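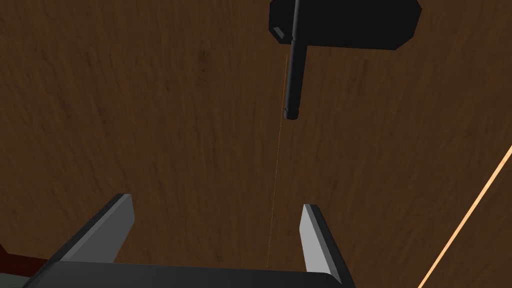 Every May I sit down with a pot of tea and the equipment budget for our little repair workshop, and every May I end up grumpier than the tea deserves. This year the grumpiness was about simulation. Rianne Coppens, who shares the budget with me and has far more patience, wanted a line for simulator time before we spent a cent on a second arm, and I'm afraid I was rather rude about it. I like things I can pick up! But then I spent an afternoon looking over her shoulder at the simulated bench, with a black hammer lying on brown wood grain and an open gripper short of it, and I found myself asking the very questions I ought to have asked the sales rep from Flaslow. Do the fingers open wide enough for our fattest handles? Which way round should a tool be lying? Do we want one arm at all, or a pair?

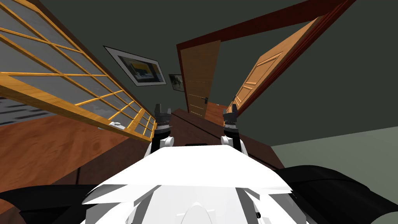 Both grippers open over the simulated table, with the window to the left.

That last question is the dear one. The quote for a second arm ran to 39 pages, and I read them all, bless me, without once finding out how much elbow room a pair of arms needs over a table like ours. I'd always pencilled in the robot first and let the furniture, the doors and the poor people walking past fit in behind it. I now think we should draw up the room first, even crudely, and let the robot argue for its place in it.

Lutfa Chowdhury, over at Standuvholm, makes the opposite case, and I've a lot of time for her. She says a simulator licence is money you never see again, while an arm can at least be sold on to some other hopeful soul. Fair enough. But the licence we looked at was $600 for the year, and we once spent $1,000 on a mounting plate that fit nothing we owned (it's holding the shed door open as I write).

So my plea to anyone with a small budget and a big catalogue is to put the simulator line in early, and to let the person who'll do the work sit at it, and not only the person who signs the cheque. We've put ours in for the coming year, and the second arm has been moved to the year after.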